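**Re: [ninavley-robotics] pencil case task, what do new people need to know?**

Hi Wing-sze, and hi everybody on the list,

Thank you for writing this all down in one place! I had been meaning to send something to the newer members since December and kept putting it off, so I'm going to answer you properly, and at length, and anyone who already knows it all can go and make a cup of tea.

> On behalf of the new people, Wing-sze Poon wrote:
>
> We've signed up for practice slots but a few of us are still fuzzy on the pencil case task. Does the case start open or closed? Does it matter which way the scissors point? The rule sheet for the Kyriakidis Cup only says "common school supplies," and we don't know if we're allowed to bring our own. Also, how many runs are we supposed to have by the time we go to Mellberg? I heard 500 from one person and 1000 from another.
>
> And is it OK to come just to watch the first time? Two of us have never driven an arm before and would rather not start by breaking one.

Let me take the case first. It starts open, flat on the table, with the lid to the left and the deep side to the right as the wrist camera looks at it. Everything goes in the deep side. I know it's tempting to drop a pen in the lid half because there's so much room over there, but the lid has to swing over at the end, and a pen lying loose in it will slide out the moment you lift. The scissors should go in before the pencils. They're the widest thing by far and the handles need the floor of the tray, whereas a pencil is perfectly happy lying across the top of them.
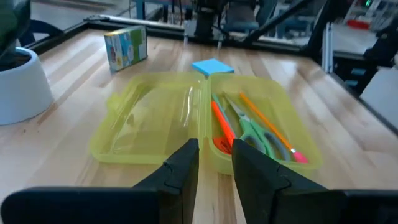
As for which way the scissors point, the rules don't care, but I'd ask you to put the handles toward the front while you're learning. You get a much fatter target for the fingers if you have to pick them up again, and you will have to pick them up again, I still do. When the points go up toward the hinge, check that they're inside the tray before you try to close anything. We lost most of an afternoon last term to a lid that wouldn't shut, and four of us stood there blaming the Herkon controller (which was working beautifully, poor thing) until somebody bent down and looked at the hinge.

Please do bring your own supplies! The cup organizers told us that anything you'd find in an ordinary school bag is fair, and they'll have their own set on the day, so the more kinds of pens and pencils we practice with, the better off we are. Fat markers would be especially welcome. Just keep to things that can be dropped without anybody minding, and put your initials on them if you want them back.

Now the numbers, because you both heard right, in a way. The goal for the whole club is 1000 good runs, and 500 is where we want to be before we start training on them. A run is good if everything ends up in the case and the lid closes, and I'd count slow ones too. Slow and tidy is far more use to us than fast and lucky. A comfortable run takes 3 minutes when you're starting out, and please don't try to squeeze in more than 6 before giving the controls to the next person. You do get tired, even sitting down, and tired people start nudging.

One more thing while I'm on the subject: move the other objects between runs. The plant, the sticky notes, whatever else is on the table, all of it can go wherever you like so long as the arm can still reach the case. Put things close together now and then. Leave a pencil right at the front where it's awkward. Last year's team always set up the same way, and at Mellberg the judges turned the table layout around, and our poor arm reached with great confidence for a spot with no pencil in it. 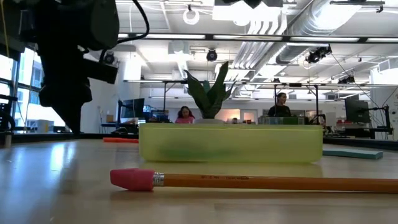 ## Coming to watch

Of course you can! I'd encourage it, even for people who have driven before. Pull a chair up to the desks, where you can see the screens and the table both, and ask whoever's driving to talk out loud while they work. Most of us can't help doing that anyway.

If you feel like trying at the end, we'll start you with one pencil and the open case and no scissors at all. The speed limit stays on for your first few sessions, so you'd have to work quite hard to break anything. I bumped the table twice on my first day and was still invited back.

## Before your first slot

- Read the stop button page on the club wiki, and find the real button when you get in.
- Tie back long hair and leave scarves and lanyards at your desk.
- Write down bad runs as well as good ones, with a few words on what went wrong.

I'll be in from 4 pm as usual, and I'm glad to go over any of it again in person. Wing-sze, if I've missed one of your questions, just poke me here on the list so the others get the answer too.

Warmly,
Your practice coordinator, Ninavley Student Robotics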